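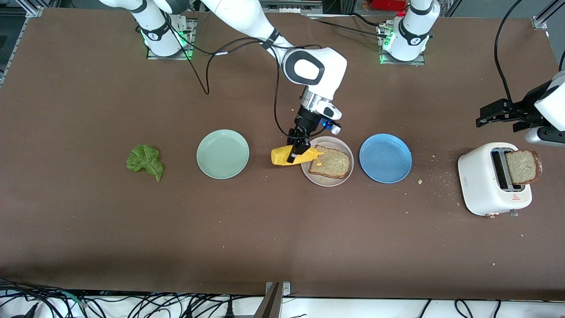

Sandwich people wanted for the Coltach lunch counter

Do you have opinions about how far mustard should go toward the crust? Do you toast one slice or both? Come make sandwiches with us!

Coltach is a small lunch counter on the ground floor of the Hirnent building, and we're hiring 4 part-time sandwich makers to start in July. We serve nearly 98 lunches on a busy day, most of them between 11 and 2, and every one is put together after it's ordered. Whole-grain bread, crisp lettuce, yellow mustard, a plate, out it goes. It's simple food and we love making it well.

What you'd be doing

Washing and drying lettuce, slicing bread, and setting up the counter before we open. Once the orders start you'll toast, spread, stack and plate, usually with one other person beside you. You'll also wipe down a lot of crumbs (toasters make more of them than you'd think) and help close up in the afternoon. Everybody takes a turn at the dishes.

Who we're hoping to hear from

You don't need restaurant experience. We can teach you the menu in a couple of shifts, and the regulars will happily teach you the rest! We do need people who show up on time, can stay on their feet through the lunch rush, and don't mind making the same sandwich over and over when the whole Pisine office upstairs wants it at once. If you have a food handler card, great - if you don't, we'll pay for the class.

Hours and perks

Shifts run from 9:30 in the morning to 3 in the afternoon, with three or four shifts a week. Lunch is free on every shift, and you can invent your own sandwich. The Spanos, our best seller with pickles and roasted peppers, started out as somebody's break-time lunch. We also give 70 percent off anything you take home at closing.

How to apply

Stop by the counter after 2 and ask for an application, or leave a note with your name, your phone number and the hours you can work. Please tell us your favorite sandwich too. We read those first.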